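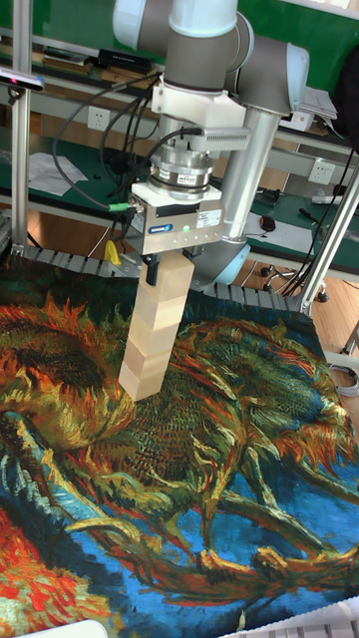 Leave the cubes unglued and you will be picking them up off the floor all summer, Abilio Goicoechea wrote to the group in the first week. Glue them and you learn nothing about grip. He was in favour of leaving them unglued, and he lost the vote, then won it again a fortnight later when a few people had tried both.

The argument went on for most of a month at Skamomia, a shared workshop on the upper floor of a former dye works, where members pay by the bench and the robot arm is booked by the hour. The arm came second-hand. Members clubbed together for it and spent the winter getting it to talk to the gripper, which uses a different plug and a different idea of what "closed" means.

The project is called Clornov. The name was left over from a board game one of the members never finished. Its aim is modest: a robot that can take a small tower of wooden cubes, lift it by the top one, carry it across a table and set it down upright. Anyone can program an arm to pick up one cube, and most of the members had done it by their second evening. A tower is harder. If the fingers close a little off centre, the top cube turns in the grip and everything under it turns too. By the time the tower reaches the other side of the table it is leaning, and it lands on an edge.

Much of the work has gone into the wrist. A force-torque sensor sits between the arm and the gripper, held by a white plastic bracket. The bracket is the members' own design and is on its 11th version. Early ones flexed. One cracked along a print layer during a fast move, and the group set a speed limit after that which has stayed in place.

With the sensor fitted, the arm can feel what it is carrying. A tower that hangs straight gives a steady reading. One that leans gives a sideways twist, small but easy to pick out once the readings are averaged. The program uses that twist to work out how far to turn the wrist before lowering. It also listens for the moment of contact, so the arm stops pushing as soon as the bottom cube meets the table.

Cables took longer than anyone had planned for. The sensor has one and the gripper has another, and both must follow the arm through every turn without pulling. A cable that drags on the wrist shows up in the readings as a weight that isn't there. The members lost two weekends to this before they thought to move the cables by hand and watch the numbers change. The bundle now has a generous loop at the wrist, and the zero is taken again at the start of each run.

Then there is the cloth. Bare table gave good results early on, and some members felt the job was done. Others pointed out that few tables at home are bare. So the runs moved on to a printed fabric with big sunflowers in the manner of Van Gogh. The pattern is busy and the cloth wrinkles, which upsets both the vision software and the landing. A tower set down on a fold will lean whatever the wrist does.

Results are kept in a shared notebook. By the July meeting the group had logged 247 runs on cloth, with 26 towers dropped in mid-air and a larger number that stood for a moment and then fell. The dropped ones are the easier problem. Most were traced to the grip force being set too low after somebody changed the finger pads.

Members differ on what to do next. One camp wants a camera closer to the cloth, to find the flattest patch before lowering. Another wants the arm to press lightly on the fabric first and feel for folds. Paulík, a smaller workshop across the river, has offered to try the second idea on its own arm and send back the code.

For readers who want to attempt something like it, the group's advice is to begin with 2 cubes and a slow arm, and to write down every change to the fingers, however small. Its notes and the bracket drawings are shared through Sidness, the members' file library, and the newest version of the bracket goes up there at the end of July.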